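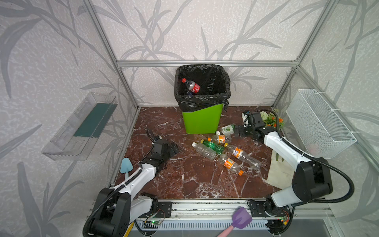
Tisgate project report, part two: collecting the demos

So by August I had a task (bottles off the floor, into the bin), a pair of arms, and no data at all. My supervisor, Anikó Mészáros, told me to aim for 65 good demonstrations before I even thought about training, and I figured that was an afternoon's work. Ha! It took me 11 sessions.

Driving two arms at once is a weird skill. My left hand was hopeless for the first 8 tries, and I kept closing the gripper a bit early and nudging the bottle away instead of grabbing it. I kept a few of those where I recovered nicely - Anikó reckons the policy needs to see what a second attempt looks like - and binned the rest.

The thing I'd do differently is the layout. Early on I was putting the bottles down in pretty much the same spots each time, out of habit, and the first model I trained learned those spots and not much else. After that I tipped them out in a messy pile and let them overlap however they landed. Clear bottles with no label were the worst, for me and for the model, so I made sure they turned up in plenty of the later runs.

I also changed my mind about speed. My favourite demos were the quick ones, but the slower ones trained better, so I re-recorded 5 of the fast ones at a calmer pace. Labelling is next, and I still have to sort out my file names.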